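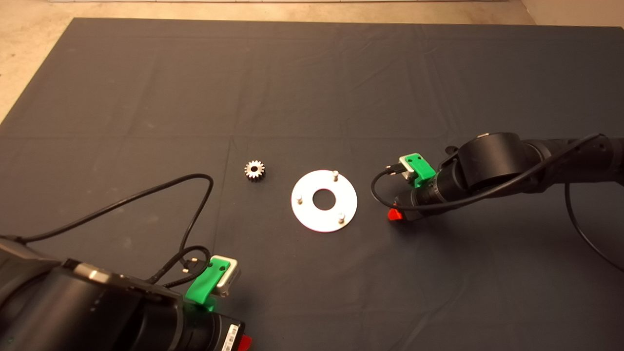

Misus gear insertion fault

The Misus gear insertion fault was a recurring failure in a two-arm assembly cell in which small metal spur gears were left tilted or jammed on the pins of a carrier plate while the control software logged the placement as complete. It was found at the Cornimov workshop, where the Misus project was testing planetary gear assembly with a pair of light robot arms. No one was hurt. The fault damaged gears, plates and one gripper, and led to a change in how the cell confirmed that a part was seated.

Background

The Misus task used a round metal plate with a center hole and three upright pins. Each pin takes one spur gear. The parts were laid on a gray cloth, and an arm picked up a gear, moved it over a pin and lowered it until the bore slid down. The second arm could steady the plate or pass gears across. Each arm carried a small module on a green printed bracket above the wrist, connected by a thin black cable that ran back along the arm.

The fit between bore and pin was close. A gear that came down off center, or at a slight angle, could catch on the top of the pin and bind before it reached the plate.

The fault

The first reports described gears found leaning on a pin after a run marked as successful. The controller treated a placement as done when the gripper reached its target height and opened. It had no separate check on the gear itself. When a gear bound partway down, the fingers slid along its teeth, arrived at the correct height without it, and released.

In most cases the next gear then struck the tilted one. This pushed the plate sideways on the cloth, so that later pin positions were wrong as well. In the worst run, on Sat 31 May, the arm pressed down on a jammed gear until a motor in the wrist shut off on overload. The gripper finger cracked at its base and two pins on the plate were bent.

Investigation

Hortensia Ibarra, who maintained the cell, went through the logs of nearly 2,000 placements. She found that failures came in clusters, often following a long stretch of clean runs. She traced them to two separate causes.

The first was cable drag. With the arm extended, the loop of cable near the wrist could pull tight and twist the bracket slightly. The position correction taken from the module was then off by a small amount, enough to bring a gear down on the rim of a pin. Slack in the loop varied with how the cable had been dressed that morning, which explained the clusters.

The second was movement of the cloth. It had been laid down to stop parts from rolling and to cut glare from the bare metal, but it was not fixed to the table. Folds in it could lift one side of the plate, leaving the pins out of square with the gripper.

An early theory blamed gears supplied by Nic Aodha. A batch of 16 was measured and all were within tolerance, and the theory was dropped.

Changes

The wrist cables were given a longer service loop and a clamp behind the bracket. The cloth was pressed and taped at the corners before each session. The downward force limit was lowered, and the arm now backs off after a failed insertion and tries again with a small circular search motion. After three failed attempts the cell stops and waits for an operator.

The rule for a completed placement was also rewritten. The gripper now closes lightly on the gear a second time and tries to turn it. A seated gear rotates on its pin, and a jammed one resists.

Later use

Bilarance adopted the turning check in August for a similar bench with larger gears. Its operators reported that it added time to each cycle and sometimes flagged good placements when oil was left on the teeth. The check was kept there with a higher resistance threshold.

See also

Peg-in-hole assembly
Planetary gear train
Force control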